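Salley Practice Board and Block Set
For hobby arms, shared benches and people who were going to print their own

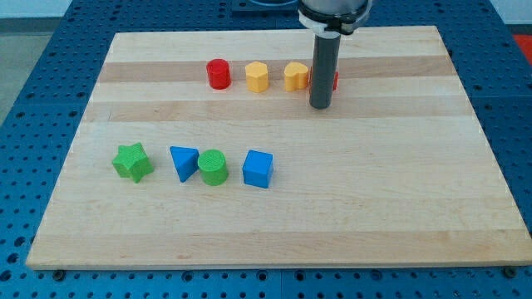

Salley board with the eight-block set, on a perforated bench top.

Availability: made in small runs, next run January
Sold by: Fala Workshop

Everyone who builds a robot arm at home reaches the same evening. The joints move, the wiring has stopped smelling, and the arm is finally ready to do something. Then somebody has to find something for it to do. Usually it's a battery, then a lump of wood, then the salt shaker, which is heavier at one end than it looks and has ended more than one promising demonstration.

The Salley set exists so you can put the salt back. It's a striped wooden board and a handful of printed shapes in four colors. There is no app. There is no account to create. We looked into adding a light and talked ourselves out of it.

What's in the box

One board, light wood strips, oiled
Eight blocks: two red, two yellow, two green, two blue
Two paper layout cards
One bag of bolts and washers for the corners
A spare yellow heart

The spare heart is there on the strength of our returns drawer. Hearts go missing at a rate we can't explain and have given up trying to.

The board

We tried a plain white sheet first, and it was excellent until the shop lights came on and the camera went blind. Wood strips behave better. The stripes vary from board to board, and so do the small dark marks in the grain. We don't sand them out. If your vision code thinks a streak is an object, you'd rather learn it from us than from your kitchen table.

The bolts go in just outside the edges and stop the board from wandering. They do not go through it. Please don't drill it. Hajnalka Farkas drilled hers and still maintains it was an improvement, and we've agreed to stop discussing it.

Not sized for one brand of table. If your bench has a regular grid of holes, you'll find a set that works. If your bench is an old door on trestles, two clamps do the same job with less dignity.

The blocks

Printed one at a time, in a matte finish with the layer lines left on. You'll see rings on top of the cylinders and fine ridges down the sides of the star. We get asked to smooth them. Smooth ones squirt out of rubber fingertips like a bar of soap, so the answer remains no.

In order of how soon you'll succeed:

Cube. Start here. Stay as long as you like.
Cylinders. Easy to grab and very willing to roll if you tip one over.
Hexagon. Friendly from six sides.
Triangle. Looks simple. Sloping faces and parallel jaws do not get along.
Heart. Grab it by the lobes and it turns on you.
Star. Marjorie Whitlock has been working on the star since she bought her set, and writes to us about it.

Color and shape are deliberately unhelpful to one another. There's a green cylinder and a red cylinder, so "pick up the cylinder" is a question your code will need to answer for itself.

Will it fit my arm?

If the tool can come straight down over the board and stop before touching it, yes. Do that part slowly the first time. Lower a plain rod or a dead pen before you trust a gripper, and keep a hand near the switch. Leave bare board to one side so you have somewhere to put things down, a step that gets forgotten in a surprising number of first programs.

We've had customers run it with homemade arms, secondhand factory arms, and in one case a desk lamp with ambitions.

From people who bought one

"Took 18 tries to get the blue cube. The next one worked too, which worried me." Baoshan Jin

"Well made. The card says Layout B is for beginners. The card is mistaken." Katalin Vörös

"My nephew sorted all of them by color in the time it took the arm to find home. Four stars." Tímea Kerekes

Care

Wipe the board with a dry cloth. Keep the blocks off the dashboard in summer, as they'll soften and the star will become a rumor. Re-oil the board when it looks thirsty.

Spares and returns

Single blocks can be ordered by shape and color under part number 3260. Boards come back for any reason except holes. See Hajnalka, above.

Also from Fala Workshop: Sestodeo cable clips, Venkataraman bench feet (set of four)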